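Section 4: Setting Up the Metal Unit, the Worktop and the Basket

By now the unit is unpacked and standing more or less where you want it. Good! This is my favorite part of the whole guide, where a big piece of gray metal and a bare white surface start to turn into a corner you'll want to use every day. Set aside a quiet hour, clear the floor, and open the blinds so you can see the finish properly.

Have these ready before you begin:

Two soft cloths
A bowl with 200 ml of lukewarm water and a drop of dish soap
A tape measure and a pencil
The basket and the white board from the accessory box

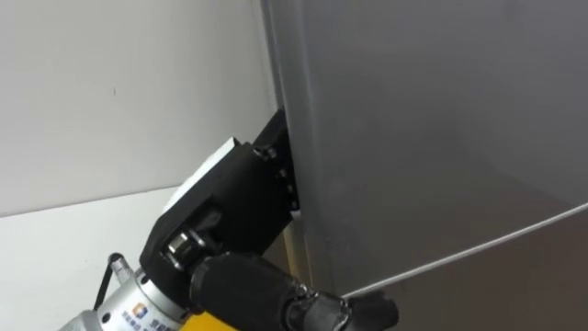

Wanting Pan
Set-up guides, Holamum

4.1 Placing the unit

1. Slide the unit toward the wall until it is square with the worktop. Two people make this a lot more pleasant, especially on tile.
2. Leave a gap of 40 mm between the side of the unit and anything next to it. Measure at the top and again at the bottom.
3. Look down the rounded edge of the metal face from above. If it drifts closer to the wall at one end, adjust the feet a half turn at a time.
4. Press gently on the top corners. If the unit rocks, go back to step 3.

Caution: Move the unit by its base. Pulling on the rim of the panel can bend it out of line, and it is a nuisance to get straight again.

Note: Brushed metal picks up light differently from every side, so a curved face may look paler at one end than the other. Check again in the evening with the lamps on before you decide you have a mark.

4.2 First cleaning

1. Dampen one cloth and wring it out well.
2. Wipe along the grain of the brushing, in long strokes, from one edge to the other (so satisfying).
3. Dry right away with the second cloth.
4. Do the rounded rim last, and go slowly where the panel folds.
5. Wipe the white worktop and let it dry fully before anything goes on it.

Caution: No scouring pads and no powder cleaners, on the metal or on the worktop. Fine scratches running across the grain will stay there.

Stubborn sticker glue is the one exception to plain soap and water. A little cooking oil on a fingertip, left for a few minutes, usually lifts it – then wash as above.

4.3 The board and the basket

The yellow basket is the cheerful part of the set, and I'd encourage you to keep it out where people will see it. Baskets that live in closets don't get filled.

1. Stand the white board upright behind the place where the basket will go.
2. Put the basket in front of the board and reach into it a few times. You should be able to clear the rim without bumping your knuckles on the board.
3. Shift the basket until the reach feels easy for everyone who will use it, children included.
4. Make a light pencil mark at each corner so the basket goes back to the same spot.
5. Load the basket with everyday things only. Keep the total under 500 g for the first week while you find out whether you like the position.
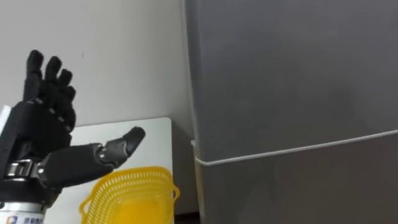
Jianhua Fan wrote to us in May that the pencil marks were the best tip in the Lemstead edition of this guide, but that step 3 deserved more time: the basket had ended up a full hand's width to the left of where it started, and only then did things stop landing beside it on the worktop. I've tried the same at home and agree completely. Give it a few days.

Note: If you have the older Lindemann board, its lower edge is a little thicker. Pull the basket forward to match and redo the pencil marks.

4.4 Weekly care

Empty the basket, shake it out over the sink, and wipe the rim.
Dust the metal face with a dry cloth, along the grain.
Clean the board from the top down.
Check the 40 mm gap if the floor has been mopped or the unit bumped.

For replacement feet, see the parts list under number 329. Section 5 covers adding a second basket.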